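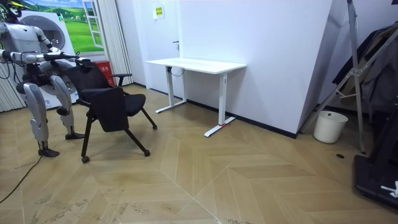 Training Center Refits Study Rooms With Rolling Tablet Chairs and White Desks

The Torkska Training Center has completed the first stage of a refit of its study and seminar rooms, replacing fixed furniture on the second floor with black chairs on casters and plain white desks. The rooms reopen for general booking in September.

The work was approved in the spring as part of the center's plan to make each room usable for more than one purpose in the same day. Under the previous arrangement, rows of joined seating were bolted to the floor, and any change from a lecture to a small group session required moving the whole class to another part of the building.

The chairs now in use have padded seats, armrests and a tablet panel that folds down beside the seat when it is not needed for writing. They were ordered through Aguiar, the center's regular furniture supplier, after a trial period in which teaching staff and students used several models during ordinary classes. The desks came from the same order and stand against the walls, leaving the middle of each room free.

Bello Sani, head of facilities at the center, said the choice was guided by how the rooms are used between classes.

"Our instructors told us that they lose time at the start of every session putting a room in order," Sani said. "A chair on casters can be taken by the backrest and rolled to where it is needed. A class can be rearranged while people are still coming in."

The center recorded 2,151 room bookings on the second floor last year, compared with 2,367 the year before. Sani attributed the drop to groups that had asked for flexible seating and were sent to the Renier Annex across the courtyard. The center expects those groups to return once the new rooms are listed in the booking system.

The existing light parquet has been kept.
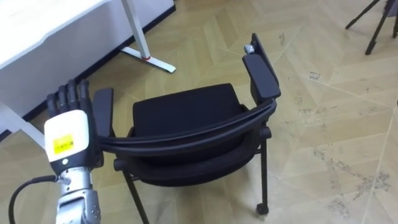

Protecting that floor was a condition of the purchase. The facilities office asked that every chair be rolled into place on its casters and not dragged by one arm or tipped onto a single leg. Users are also asked to fold the tablet panel down before moving a chair, so that it does not catch on a desk or on the chair beside it.

A short set of room rules has been posted on the booking page. At the end of each session, chairs are to be returned to the desks with the seat facing the tabletop. Desktops are to be left clear. Bags, cups and papers found after closing time will be taken to the reception desk on the ground floor and held there until the end of the following month. Chairs may be moved within a room but may not be taken into the corridor, which must remain open as an exit route.

Amândio Seixas, coordinator of the evening program, said his staff had asked for the rule on desktops in particular.

"The evening groups arrive at 6 p.m., often directly from work, and they should find the room ready," Seixas said. "A clear desk and a chair in its place allow the class to begin on time."

Seixas added that the evening program will use the rooms for language courses, bookkeeping and the preparatory course for returning students. Instructors in those courses may choose between seating in rows and seating in a circle, and are asked to note their preference when they submit a booking.

The former seating has been removed by Brillow, a local firm that repairs and resells used furniture. Sections in good condition will be offered to community groups before any are sold. Groups wishing to be considered should write to the facilities office and state the size of the space they wish to furnish.

The second stage of the refit will cover the seminar rooms on the third floor. The facilities office has set aside $2,000 for replacement casters, armrest pads and other small parts for both floors. Damaged chairs should be left in the room with a repair slip attached to the backrest. Slips are available at reception and from the evening program office.

Bookings for September may be made online or in person at reception between 9 a.m. and 5 p.m. Existing reservations at the Renier Annex remain valid and do not need to be renewed.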